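How to Report a Scam Without Losing Your Mind (or Your Paperwork)

Filed under: Crime and Safety > Guides

So somebody took your money. Maybe it was the rental that didn't exist, or the nice man from "your bank" who needed you to move your savings somewhere safe, such as his account. You've had your cry, or your shout, and now you want to report it.

Good. Reporting is dull, and it takes most of an afternoon. What follows is the order I'd do it in, worked out over several years of writing up fraud cases for a local paper and one embarrassing month of being a fraud case myself. The apartment was lovely, by the way. It had bay windows. It belonged to a dentist who had never heard of me.

Before you start

You'll need:

A pen and a notebook that isn't used for anything else
Your phone and its charger
A photo ID
Account statements for the month it happened and the month before
Something to eat

The last one sounds like a joke until you've been on hold through lunch.

Step 1. Call the bank first

Use the number printed on the back of your card. Don't use the number in the text message, don't use the number that called you, and don't type the bank's name into a search engine and dial the top result, which may be an ad bought by a cousin of the person who robbed you.

Say these words early: "I want to report a fraudulent transaction and I want to know if it can be recalled." The first person will probably transfer you. Say it again to the second person. Ask for a case number and write it in the notebook along with the time of the call.

If you paid by card, ask about a dispute. If you sent a wire, ask about a recall. If you used a payment app, report it inside the app and call the bank too, as each will tell you it's mostly the other one's problem. Gift cards are the worst of the lot, but call the number on the card anyway and keep the card and the receipt. Money sometimes sits on those longer than you'd expect.

Ask them to lock the account or reissue the card while you're on the line.

Step 2. Stop talking to the scammer

I know. You have things to say. I composed a message to my landlord-who-wasn't that I still consider my finest work, and I sent it, and all it did was let him know it was time to delete the account. The listing was down before I'd finished feeling clever.

Don't reply, don't threaten, don't pretend to be fooled so you can trap them. Don't block them yet either, because on some apps blocking makes the chat history harder to get at. Mute them and move on to Step 3.

Step 3. Save everything, ugly as it is

Screenshots are the backbone of this. Take them so the date, the time and the sender's handle or number all show. Scroll slowly and overlap them a little, so a reader can tell there's no gap. If the app lets you export the whole conversation, do that as well.

Save:

Every message, including the friendly ones from before it went bad
The web address of the listing or profile, copied as text
Emails in their original form (forwarding strips out the headers, which is the part an investigator wants)
Receipts, confirmation screens, wallet addresses, tracking numbers
Call logs
Any voicemail

Leave in the parts where you look foolish. An officer reading a complaint with a hole in the middle of it will wonder what was in the hole.

Put all of it in one folder and make a second copy somewhere else. Name the files by date. "Screenshot (545)" is going to mean nothing to you by the time anyone asks for it.

Step 4. Write the timeline

One page, two at most. One line per event, date first, then what happened, then where the proof is. Plain statements only. Compare:

"He was obviously a con artist and strung me along for ages."

"April, 3:15 p.m. Received text asking for second deposit of $545. See file 8."

The second one can be used. The first is how you tell it at a barbecue.

Include the amounts, the names they gave you, the phone numbers, and how the payment was made. If you aren't sure of something, write "not sure" next to it. You're allowed to not be sure. Guessing and getting caught guessing is what causes trouble later.

Do this the same day if you can. Memory begins tidying things up overnight, and it always tidies in your favor.

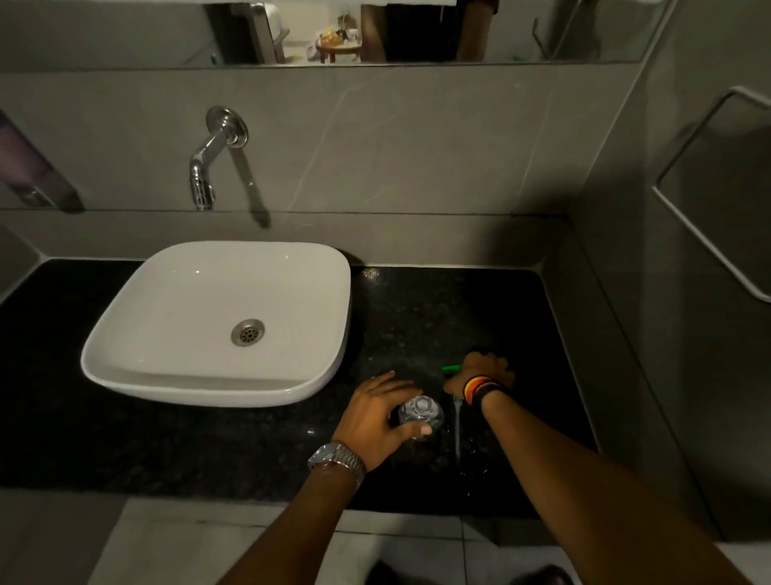
FASWOOD, April

The police report

Step 5. Go to the station, or don't

Plenty of departments now take fraud reports online or by phone, and Faswood's is one of them. The online form is fine for smaller losses where you have no idea who did it. Go in person if you know the suspect, if the suspect knows where you live, if an older relative is the victim, or if money changed hands face to face.

Going in person, aim for mid-morning. First thing, you're competing with everyone whose car window got broken overnight. After 5 p.m., you're competing with the evening.

At the desk, keep it short: "I'd like to file a report for fraud. I lost this much, on this date, paid this way. I have a timeline and copies." Then hand over the page. You'll be asked to tell the whole story regardless, but it goes better with the page between you.

You may hear one of the following.

"This is a civil matter." Sometimes it is. A contractor who did terrible work is usually civil. A contractor who used a false name, took a deposit and vanished may well be criminal. Ask politely whether they'll take an information report so there's a record of it.

"The suspect isn't in our jurisdiction." Probably true. You still want a report from the department where you live, since banks and insurers like to see one. Ask if they can take it and refer it on.

"There isn't much we can do." Also probably true, today. Cases like these tend to get built out of piles. One complaint about a fake rental is a sad story, and several about the same bank account start to look like a warrant.

Don't leave without a report number and the name of the unit it's going to. If they say the number will come by email, ask when, and put it in the notebook.

Step 6. File with everyone else

The local report doesn't automatically go anywhere. Depending on what happened, you may also want to file with the federal fraud and internet crime portals, your state attorney general's consumer office, the platform where it started, and the phone carrier if you were texted or called. Each wants the same facts in slightly different boxes. Paste from your timeline and go get another coffee.

If you gave out your Social Security number, place a freeze with each of the credit bureaus. It's free. Budget extra patience for the security questions, in which you'll be asked to recall a street you lived on when you were nine.

Step 7. Watch for the second scam

This one makes me grind my teeth. Some time after you've been robbed, somebody may get in touch offering to recover your money. They may call themselves an agent, a lawyer or an ethical hacker. They'll know how much you lost. They'll know because they took it, or because they bought the list from whoever did.

There will be a fee, a tax or a release charge, payable up front. Real police departments don't charge you to investigate. Hang up, save the number and add it to the file as a fresh line in your timeline.

Step 8. Follow up, but not every day

Set a reminder. Two weeks after filing is reasonable for a first check. Have the report number ready, ask whether a detective has been assigned, and ask if they need anything. If you've found something new, send it with the report number in the subject line.

For the bank, go by whatever deadline they gave you in writing. If they turned you down, ask for the reason in writing too, and ask how to appeal. A first denial is often a form letter. Appeals at least get read by someone with a chair.

A few common mistakes

Posting the suspect's name and photo online. The photo was very likely stolen from a stranger who now gets to have a bad week on your behalf.

Waiting until you feel less embarrassed. Recalls run on short clocks, and embarrassment keeps its own schedule.

Wiping the phone. If you installed something at the scammer's request, disconnect from the internet, change your passwords from a different device and ask the officer before you reset anything.

Bringing the only copy. Desks eat paper.

Arranging to meet them yourself. Please don't. If they've agreed to a meeting, tell the police — then stay home.

When to skip all of this and call 911

If someone is at your door, on the way to your door, or threatening you or your family, the notebook can wait. The same goes if a relative is at a bank counter right now with a stranger on the phone telling them what to say. Interrupt that one in person if you can.

Next in this section: What Happens After You Give a Statement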